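Tea Counter Package: frequently asked questions

Mestex supplies, installs and looks after the Tea Counter Package, a robot arm and gripper set up to lay out cups, plates, sachets and small snacks in staff kitchens and shared break rooms. These are the questions we are asked most often before an order is placed. Prices and terms were last checked in June.

What is included in the price?

The package costs £2,925 per quarter, excluding VAT. That covers hire of one arm, a two-fingered gripper, a wrist camera, the Hollis control software, installation and routine servicing. It does not cover crockery, groceries or any building work.

Can we buy the equipment outright?

Not at present. All equipment stays the property of Mestex and is returned at the end of the hire. Customers who want to own their hardware can ask for the Dirnetti bench kit, which uses the same gripper but comes without on-site support.

What is the minimum term?

Two quarters. After that you can leave at the end of any quarter, with 8 weeks' notice in writing. An email to the accounts address counts as writing.

What tasks can it do?

The standard task list is:

Place a cup or mug at a marked spot
Pick up sachets and small packets from a bowl and put them on a plate
Put a single wrapped or unwrapped biscuit on a plate
Move light boxes and tins along the counter
Return an empty cup to the tray

It does not pour hot liquids. It does not use knives, and it will not lift anything heavier than a full jar of jam. Kettles and coffee machines can stay on the same counter but people operate them.

Do we have to clear the counter first?

No. We train each installation on the counter as you use it, with your groceries in their normal places. Things can be moved from day to day. What the arm needs is a clear patch in front of it, roughly the size of a tea tray, where it can put the cup and plate down. If the patch is covered it stops and shows a message on the control screen.

Which cups and plates work best?

Plain colours that stand out from the worktop. On a white counter we suggest red or dark blue. Clear glass and polished metal are harder for the camera to judge, and we don't guarantee the pick rate with them. Handles are fine. Plates should have a raised rim so that sachets don't slide off.

What does it look like in use?
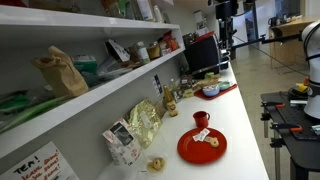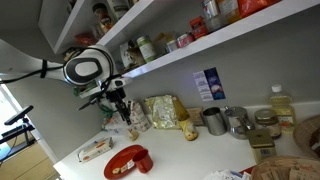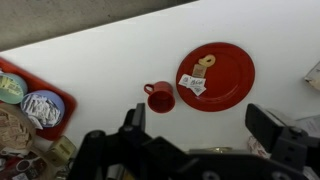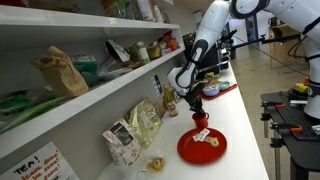 Counter work with red cup and plate. The third view is from the wrist camera.

Does it cope with soft packaging?

Mostly. Paper sachets, tea bags in envelopes and small cartons are handled reliably. Crinkly foil and clear wrap are slower, as reflections change when the bag moves, and the arm may take a second attempt. If it fails twice it leaves the item and carries on with the next one. You can see a list of skipped items in Hollis under Today.

How much room does it need?

The arm can be fixed to a free-standing bench or to a mounting bar over the counter. Either way we need a level floor and one double socket within reach of the base. A corridor or doorway that people use often should not fall inside the working area. We check this at the site visit and will tell you on the day if the room isn't suitable.

Is it safe to work beside?

The arm runs at reduced speed whenever the room is in use and stops on contact. There is a stop button at the base and another on the control screen. We ask that people keep their hands off the counter in front of the arm during a task, and that children are not left alone with it. A written risk assessment is supplied with every installation. Your own health and safety lead should read it and add anything particular to your building.

How long does installation take?

Two days. The first is for fixing and wiring, the second for training on your items. The kitchen can be used in the evening between the two. Please have the cups, plates and packets you normally stock on the shelves by 9 a.m. on the second day, including anything seasonal you expect to want soon.

What happens when we change brands?

Small changes, such as a new box of the same size, need nothing from you. For a new shape of packet, open Hollis, choose Add item and follow the steps. It takes nearly 2 minutes per item. Up to two larger retraining visits a year are included in the hire, and further visits are charged at the day rate on your quote.

Does the camera record people?

The wrist camera looks down at the counter when the arm is working. Pictures are kept on the control unit for fault finding and are overwritten. They leave the building only if you press Send with a fault report. You can switch off storage altogether, but we may then need to visit for problems we could otherwise have sorted remotely. We recommend a notice by the kitchen door in any case.

Who cleans it?

You do, day to day. Wipe the gripper fingers with a damp cloth and a mild washing-up liquid, with the arm parked and the power off. Don't use bleach or spray anything directly at the joints. We clean and inspect the rest at each service.

Does it work with the Sostitz ordering system?

Yes, from Hollis version 2 onwards. Staff can ask for a place to be laid through the Sostitz app and it joins the queue. There is no extra charge from us, though you will need your own Sostitz account. Orders cannot yet be cancelled from the app once the arm has started moving.

What if it breaks down?

Use the Help button in Hollis or ring the number on the base. Most faults are cleared by phone. Where they aren't, an engineer will come out within two working days, and hire charges stop from the time of your report until the arm is running again.

Can we see one before ordering?

Demonstrations can be booked through the contact form. Allow an hour. You are welcome to bring your own mugs and packets, and we would encourage it if they are an unusual shape.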